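Fin-type fingers vs flat pads, does the wrist camera care?

Posted by kodent_ike

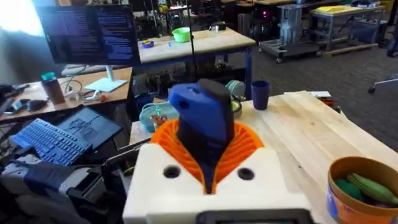 I've been training a pick and place policy on wrist camera views only, with no overhead camera. The task is moving toy food and small kitchen things between containers on a table. We use the soft ribbed fingers, and when they close they take up a fair bit of the middle of the view.

First set was 4000 demonstrations. After throwing out the ones where the operator dropped something or the timestamps drifted, I had 3348. I trained the same network on two versions of that set. One had the raw view, the other had the fingers and housing masked out in plain grey.

I expected the masked one to do better on a different table, as it has less to latch on to. It did worse on both tables. On our own table it kept closing early, with the fingers landing beside the object. On the other table it mostly hovered.

Has anyone else tried this? I'd like to know before I spend another week on it.

Ikechukwu Oyewole

Reply from mwajuma_o

Yes, we saw the same at Certhorpe. The policy uses the shape of the fingers to tell whether it is holding anything. If there is no force reading going in, the bend in the ribs is the only touch signal you have. Mask it and you've taken that away.

Did you give it the gripper width as an input in both cases?

Reply from kodent_ike

Width goes in for both, but it's the commanded width and not the measured one. I hadn't thought about that. When it's holding something fat the two will be a long way apart.

Reply from flatpad

I don't agree that it's a touch signal. You changed two things. A big grey patch in the middle of the picture is also a new thing for a pretrained encoder, and it may just not like it. Try painting in the fingers from one fixed open pose. Then you still hide the bending but the picture looks normal. If that does as badly as the grey, Mwajuma is right. If it recovers, it was the patch.

Reply from mwajuma_o

Fair test. I'd still bet on the bending. We swapped to flat rigid pads for a month in February and the early closing turned up with no masking at all.

Reply from flatpad

Flat pads also grip worse, so that doesn't settle it. You'd have to look at whether it closed early or closed on time and slipped. Those look much the same in a success rate.

Reply from mwajuma_o

We did look, on the recordings. Mostly early. I'll admit it was one person going through them and that person was me.

Reply from grurnadell

How many training runs per version? With 2 seeds I've had results swap over completely. Also, is the background the same through the whole set? If every demo has the same desk and monitors behind it, the other table test is hard for both versions and won't tell you much about the fingers.

Reply from kodent_ike

Two seeds each, so point taken. Background is the same room throughout, though things on the desks get moved from day to day. The other table is in Bashir, down the corridor, with different lighting.

Plan is now: fixed open pose version as flatpad says, measured width as an input, and 9 seeds if I can get the machine time. Almost certainly I'll get fewer.

Reply from flatpad

Do measured width on its own first. It's one line in the logger and you might not need the rest.

Reply from kodent_ike

It isn't in the old logs, so it means collecting again. I'll do a small set with it and post the numbers here.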